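In praise of the folded shirt

Joelle Srour

I gave away my coathangers in December. I kept a handful for coats and for the one dress that sulks if you so much as look at it, and the rest went into a box by the front gate with a sign on it. They were gone before dinner. Since then every shirt I own has lived folded, in a drawer, and I would like to make the case for this to anybody who'll stand still long enough.

I know how it sounds. Folding is the chore people leave until last, after the dishes and the bins and the cleaning out of whatever is at the back of the fridge. The washing gets done because we run out of undies. It gets hung out because otherwise it smells. Then it comes in off the line in a great warm armful and gets dumped on the spare bed, and we live out of the pile for a week. I did this for most of my adult life and I thought of it as a neutral state of affairs, a bit like weather.

What changed my mind was a shirt. My neighbour Nneka Balogun was moving out of the flat upstairs and asked if I'd help her pack, and I said yes in the way you do, picturing tape and newspaper and possibly a beer. What I got was a lesson. She had her whole wardrobe stacked on the kitchen bench in colours, going from grey through to a really wild orange, and every single piece was the same width. I picked one up and it held together in my hand like a book! I'd been folding clothes since I was tall enough to see over the ironing board and I had never made anything that could be picked up by one end.

She showed me on the spot. Button the top button, the middle one and the one near the bottom (not all of them, life is short). Lay the shirt face down. Smooth it from the centre out with the flat of both hands. Bring one side in to the middle of the back, lay the sleeve down along it, do the other side, then bring the tail up in two goes and turn the lot over. That's the whole secret, and you'll find it on the back of any packet that ever had a shirt in it. But I'd always done it in the air, against my chest, chin clamped on the collar, like somebody wrestling a sail. Doing it on a table is a different activity altogether.

So my first real opinion is about tables. You want a table. A bed is too soft and too low, the fabric sinks and drags and you end up with a bad back and a parallelogram. The couch is worse. The ironing board is the right height but it's the wrong shape, a shirt hangs off both sides of it and slithers away the moment you let go. A plain flat table that comes up to your hip, cleared of mail and fruit, will improve your folding more than any gadget will. I clear mine with my forearm. It's the best moment of my evening.

And I did try the gadgets, so I can speak on this with some authority. I bought a hinged plastic folding board called a Pendance, which flaps at you from left to right and bottom to top and turns out perfect identical squares, provided everything you own is a medium T-shirt. For T-shirts it's a hoot, the kids next door love it. For a proper shirt with a collar and a yoke and cuffs it's hopeless, because the board has no idea where the thick parts are and your hands do. I lent it to someone and I haven't asked for it back.

The collar is where all the interest lies, if you ask me. Everything else on a shirt is more or less flat cloth and will forgive you. The collar is stiff, it has an opinion about which way is up, and if it gets squashed in the drawer you'll wear that squash across the back of your neck all day. I fold around the collar. I set it straight first, both points lying even, before I go anywhere near the sleeves, and I stack my shirts in alternating directions, one collar to the left and the next to the right, so the pile stays level. Otherwise all the bulk sits on one side and by the fifth shirt you've built a ramp.
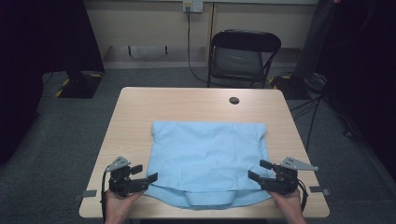
Rozália wrote to me after an earlier version of this went up on the Studach noticeboard, and she thinks I've let myself off lightly on the question of creases. A folded shirt has lines in it, she says, and a hung shirt doesn't, and no amount of joy at the kitchen table will change what she sees when she opens the drawer. She irons seven shirts at a sitting for her household and puts them straight onto hangers while they're still warm, and she'd sooner have a crowded rail than a grid pressed into the front of a good poplin.

I've thought about this a lot, more than she probably meant me to. She's right that folding leaves lines. Mine have one across the belly and a soft one down each side of the chest. But I've come to be very fond of them! They're the lines of a shirt that's been looked after. The one across the middle falls below where my jumper ends in winter and is tucked in for summer, and the side ones drop out by the time I've walked to the tram. What I used to have was the other sort, the small mean crumples that come from a heap, that go in every direction and never drop out at all. And a packed rail makes those too. If you have to use your shoulder to get a hanger in, your shirts are being creased by their neighbours.

There's one trick that helps with the lines, and I pinched it from Joon-young Cheon, who runs the alterations counter at Braserell and must handle more shirts in a month than I will in my life. Don't press the folds. People pat a finished shirt down as if they're putting a baby to sleep, then they pile it up and lean on it. Fold loosely, leave the edges round, and put it away with a bit of air in it. I'd been doing my folds sharp as envelopes out of pure vanity, and I stopped, and the lines are half what they were.

I should say something in fairness about what doesn't work folded. Linen, mostly. Linen takes any fold as a personal invitation and keeps it for good, so my linen shirt has gone back on one of the surviving hangers. Anything slippery is a trial as well. I have a green blouse from a shop called Baek that pours itself off the table like custard, and I've had to learn to roll it in tissue, which I resent. Big knits should be folded, of course, everybody's grandmother was right about that, a heavy jumper on a hanger grows shoulders like a wardrobe.

Then there's the matter of company. My friend A-yeong Cha and I now do our folding together over the phone, on speaker, at nine at night, 2 loads between us (she has the bigger household so I tend to finish first and make tea and heckle). We have had some of our best conversations this way. Your hands are busy, your eyes are on something small and near, and you can say things you wouldn't get round to saying across a café table. She told me she was changing careers somewhere between a pillowcase and a pair of school shorts. I don't know any other chore that lets you do that. The vacuum's too loud, and with the dishes you always have your back to somebody.

I do think we've been a bit snobbish about this sort of work. We'll happily spend a weekend learning to shape a loaf or sharpen a chisel, and we'll call that a craft and put it on the wall, but the thing we do with our hands several times a week, with cloth that touches our skin, we treat as a punishment for having clothes. It takes skill to fold a shirt well. You have to judge the width by eye. You have to feel when the back is smooth and when there's a ripple hiding under the yoke. You get better at it, and quite quickly, and you can see yourself getting better because there's a stack of evidence in the drawer. I went from a lopsided bundle to something I'd happily pack in a guest's suitcase in the space of 4 washes.

It also saves room, if you need a practical argument to take home to a doubtful partner. My shirts used to fill a rail the width of the hallway cupboard and now they sit in one drawer with space left over for scarves. The cupboard has the vacuum in it, and the tent, which had been living behind the couch for so long that I'd started to dust it.

If you want to have a go, start with the easiest shirt you've got, an old cotton one that's been washed soft, and do it on the table. Do it badly, shake it out, do it again. Put some music on. Leave the linen for later, and if you have spare hangers at the end of it, the box is still out by my gate.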